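Noodle night back on in Jarkcombe, with a longer line and a hotter broth

The hand-pulled noodle night is back at Gilbert, the corner kitchen on the Jarkcombe waterfront, and it sold out again. Doors at 6 p.m., last bowl gone before 8. Owner Yannick Le Goff says he will run it through December and then see.

Same idea as last winter. One broth, one noodle, two toppings, no swaps. The broth is beef shin and marrow bone with star anise, dried orange peel and a spoon of fermented bean paste, simmered overnight and strained in the morning. The noodles are wheat, rested twice, pulled to order. A bowl is $16, or $19 with the braised shin on top. Kids' bowls are smaller and come without the chili oil unless you ask for it. 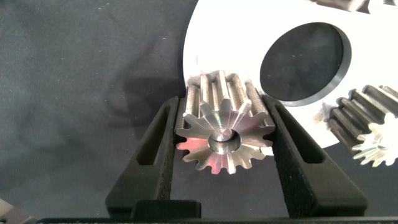
The chili oil is the change people will notice. Le Goff has dropped the old one, which he thought was all heat and not much else, and gone to a blend with more Sichuan pepper and toasted sesame. It numbs the lips a bit. There is a milder jar on each table, green lid, for anyone who would rather go slow.

Seats are still the problem. The room holds 39, counting the window stools, and the kitchen could not keep up with all of them at once on opening night. Roughly half an hour between ordering and eating for the later tables. Le Goff put that down to the dough, which was too stiff and had to be rested a third time. He plans to use a softer flour from Fetport Mill next time and start an hour earlier.

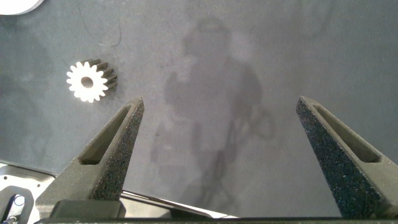
Gripper fingers open over a blue-gray work surface.

Also new this season: a meatless bowl. Shiitake and kombu stock, pressed tofu, pickled mustard greens, same noodles. Limited to 35 a night for now because the stock pot is a small one. It was gone by a quarter past seven. The greens are made in house and take 5 days in the crock, so no chance of topping up mid-week if they run short.

Sides are cucumber with garlic and black vinegar, $5, and cold peanut noodles in a half portion. The scallion pancakes are off the menu untill the second griddle is fixed. Dessert is a sesame rice ball in ginger syrup, three to a bowl, and worth saving room for. 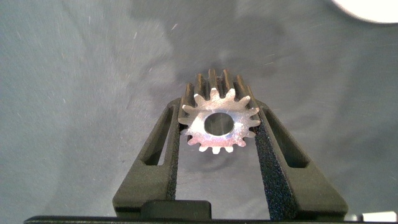 Florian Moulin thought the new oil was a big step up but wished the broth had been saltier, and said he ended up adding soy at the table. He would also like the pancakes back, soon, and was not shy in saying so to the kitchen. The meatless bowl, which he tried off a friend's plate, he rated higher than the beef.

Le Goff is not planning to touch the salt. There is soy and vinegar on every table, he says, and people can take it where they like — easier to add than to take out.

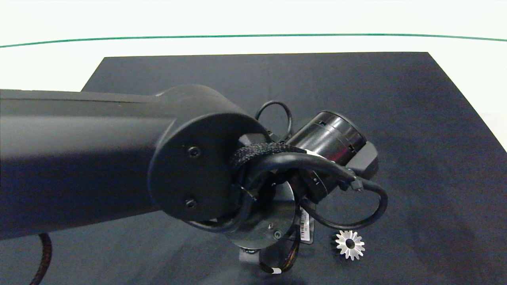 A black robot arm, with the joint leading down to the wrist.

Booking opens at 9 a.m. by phone or at the counter, tables of up to six. The window stools are kept for walk-ins, first come. Takeout is broth and noodles packed seperately, limited to 33 orders, pickup at the Henimero Street side door from 5:30. Bring your own pot and they knock a dollar off. Cash or card. The kitchen uses wheat, soy, sesame and peanut, all in the one room, so call ahead with allergies.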